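Okay friends, it's June, the windows are open, and I have finally finished my re-read of every single letter my grandmother kept. A long thread, so get yourself something cold to drink first!

There are 234 of them. I knew there were a lot (she kept them in bread bags, sorted by who they came from) but I had no idea until I sat down on the floor with the bags all around me and started stacking them by year.

Most are from her friend Kyung-hwa Jang, who moved away to Harms when they were both newly married and wrote to her for the rest of her life. Kyung-hwa wrote the way some people talk over a fence. Weather, the price of onions, whose baby had teeth.

My favorite is six pages long and almost entirely about a bus trip to Cindum where she got off at the wrong stop, had soup with a stranger, and missed the wedding she was going to. She does mention the wedding. It gets one line, near the end, and it's mostly about the cake.

A few of you asked how I'm storing them now. Flat, unfolded, in plain paper folders, one folder per year. I took out all the rusty paper clips first and that alone took me 2 evenings, with the radio on and my fingertips turning orange.

Please don't laminate old letters!! I know it's tempting. My aunt did it to a postcard in the eighties and it's gone a sort of tea color and you can't do a thing about it.

My cousin Seo-ah Bang is helping with the ones in Korean, bless her, because my reading is slow and Kyung-hwa's handwriting leans like a fence in the wind. We do them over the phone after supper, a few at a time, and then we get to talking and an hour goes by.
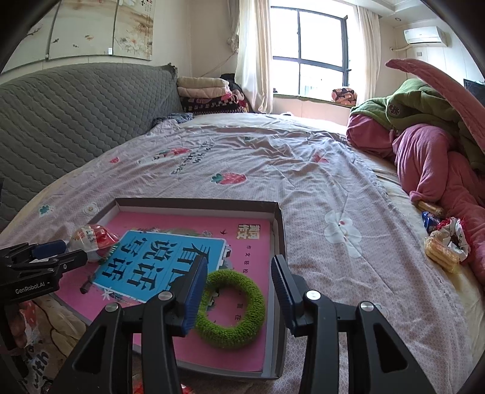 Pink book, fuzzy green ring, strawberry sheets.

Next up is typing them all out. I'm hoping to have the first 200 done before the family gets together, so everybody can take a copy home. If you've got a stack like this in a closet somewhere, tell me who wrote them! I would love to hear it.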